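A simulated cell needs a maintenance log as much as a real one does. I have made this argument at Plikau twice, lost it twice, and am putting it in writing because the November faults cost us more working hours than anything on the shop floor.

The cell is called Gristhorpe. It is a kitchen model: one arm, one gripper, a worktop, a few appliances, and an open cabinet into which things have to be placed. It has no bearings to grease. For that reason it has no owner either, and anyone with write access may alter it. Gudrun Sauerland keeps the physical twin two doors down, and every change to it, down to a retightened flange bolt, goes into a bound book with a time and initials. The simulated one has a folder of files named "final".

Consider what was changed without a record. The contact friction on the fingers was raised to help one task and left there. The physics rate was doubled from 500 to 1000 steps per second, which altered how firmly a round object sits in the grip. The view from above was moved by someone who wanted the cabinet opening nearer the centre. Each change was sensible. Together they meant that run 1074 could not be compared with run 80, and we had a chart on the wall comparing them.

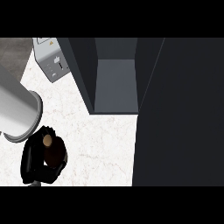
**Setup and upkeep**

With a round, dark object held over the marble and the cabinet open further along, the job looks trivial. It is a good test of setup all the same. A curved surface shows up bad finger contact sooner than a box does, and the carry to the compartment shows up any offset between the arm base and the worktop. The toaster beside the cabinet matters too. Its collision shape must match its drawn shape, or the planner will avoid a wall that is not there.

I would ask for the following before any run is counted:

- the base offset, read from the file and written down
- finger friction and closing force, with the name of whoever last set them
- collision shapes drawn over the visible ones and checked by eye
- view position compared with the stored reference
- a fixed grasp-and-place sequence, run 2 times, with matching results

It takes less time than the morning check on the physical cell. Gerlach, who wrote most of our scene loader, objects that version control already does this. It records that a number changed. It does not record why, or what was tested afterwards, and our commit messages are mostly the word "tweak".

The stronger objection is cost. A log slows people down, and speed is the reason we simulate at all. I accept that for sketches and throwaway trials. Gristhorpe stopped being a sketch when its results began to decide which fingers we order for the physical gripper.

The Kerkano scene goes live next, with more cabinets and a second worktop height. I have put a blank book on the shelf beside Gudrun's, and the first entry is the base offset.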